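Leather Sofa Care: Questions We Get

Do I need a leather conditioner?
Less often than the bottle says. Biltidow recommends its cream every month. We tried that in the Lyons lounge and got a greasy seat. Twice a year has done no harm so far. Try any product on a hidden spot first.

What about the cleaning wipes sold for leather?
We have yet to see one beat a damp cotton cloth. A pack of 46 Skistedis wipes cleaned the same marks as tap water did, and the water was free.

How do I get crumbs out of a ribbed seat?
Use the soft brush on the vacuum and follow the channels from the back of the seat to the front. Going across them just moves the crumbs into the next groove.

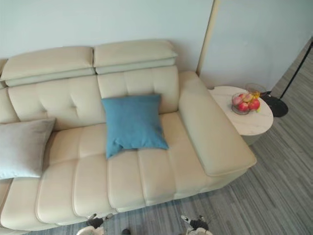
Anika Escobedo wrote in to disagree: a dry paintbrush gets deeper into the stitching than any vacuum, and she wouldn't let a plastic nozzle near cream leather. Fair enough. Use a clean brush, and do the button dimples while you're at it.

Can throw pillows stain the leather?
Dark or bright covers can, whatever the label claims about being colorfast. Rub the cover with a damp white cloth. If color comes off, keep it off the sofa.

Does a "UV-safe" finish mean I can put the sofa by a window?
We wouldn't count on it. Strong sun dries leather and fades it, and 100 percent protection is a sales line. Pull the blind down lower on bright afternoons, and move the pillows now and then so one patch isn't always covered. 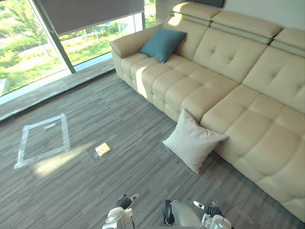
Stirnport Furnished Homes | Interiors Team

Should adjustable headrests be left up or down?
Either. We've heard that leaving them up ruins the hinge, but never from anyone who had a broken one. Do wipe behind them, where hair oil and dust collect.

Are the creases between the seats a defect?
Usually no. Leather creases where people sit. Cracks are another matter, and conditioner won't close them.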